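Setting the Rules for Robotic Disassembly: A Conversation with Despina Konstantinidis

When the Varden working group issued its practice guide for robotic assembly and disassembly of desktop computers, it ran to 8 sections and replaced a collection of site rules that had grown up over several years. Despina Konstantinidis chaired the group and wrote most of the final text. She met with us at the Petridis laboratory to discuss what the guide requires and where it remains unsettled.

The first question was why a separate guide was needed when general machine safety rules already apply to such cells. "Those rules protect the person standing next to the arm, and we did not change a word of them," she said. "They have very little to say about the part in the gripper. A memory module can be ruined by a force that would not bruise a finger."

The guide therefore requires each site to set a written force limit for every type of part and to test it before a new program is released. Sites must also keep a record of every stop, including those cleared by an operator within seconds. During the trial period the group reviewed 477 such records. Konstantinidis said that the short stops proved the most useful to read. "People had stopped writing them down - they saw them as part of the day. Several pointed to the same worn fixture."

Fixtures receive a section of their own. Each removed part must have an assigned place within reach of the arm, and no part may be set down on the bare table. Kenji Oyelaran, who represented Trelovus in the group, had argued for a looser rule that would let sites use general trays. The stricter wording was adopted after a second vote in December. 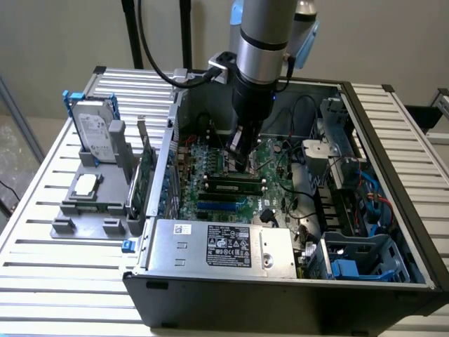
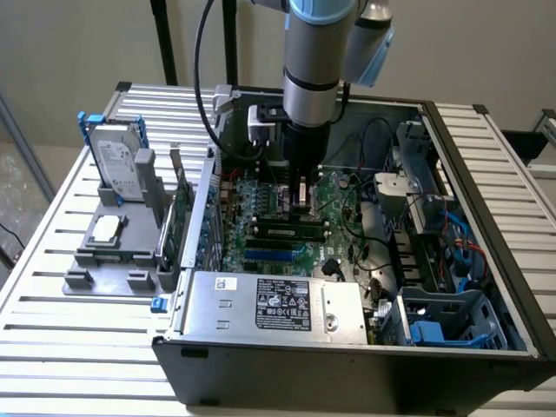 Work on the memory area of a desktop motherboard, with the parts fixture to the left of the case.

Konstantinidis acknowledged that the stricter rule has a cost. A site that handles many computer models must draw, print and check a fixture for each, and smaller members have asked for more time. The group has granted them 7 months. "I would have preferred a shorter period," she said, "but a rule that is signed and then ignored does harm to all the others."

She expects the next revision to deal with cables, which the present text leaves to local judgment. Evangelia Chatzigeorgiou is preparing a draft of that section, and comments from member sites will be accepted until 4th December.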